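Border crossing with kids? Pack the papers first!

I love a land border crossing, and the whole thing goes so much better if the folder gets sorted the night before. Passports on top, then the car papers, then the consent letter if only one parent is traveling.

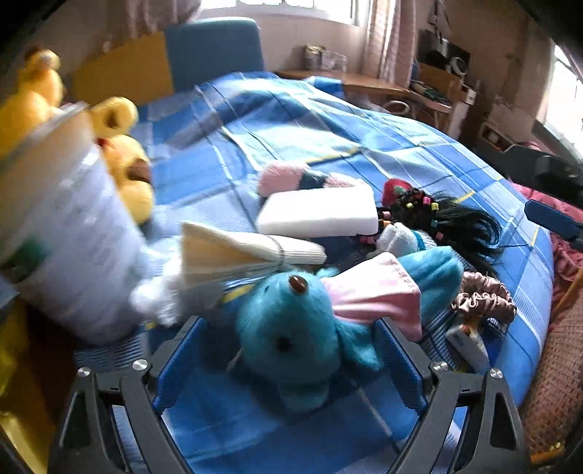 Soft toys on the blue plaid sheet.

Make 2 copies of everything and keep one set in a different bag — I use an old Grollis pouch. Mulugeta Zeleke swears by crossing before 6 in the morning, and he's right, the lines are so short! Check the fruit and meat rules too.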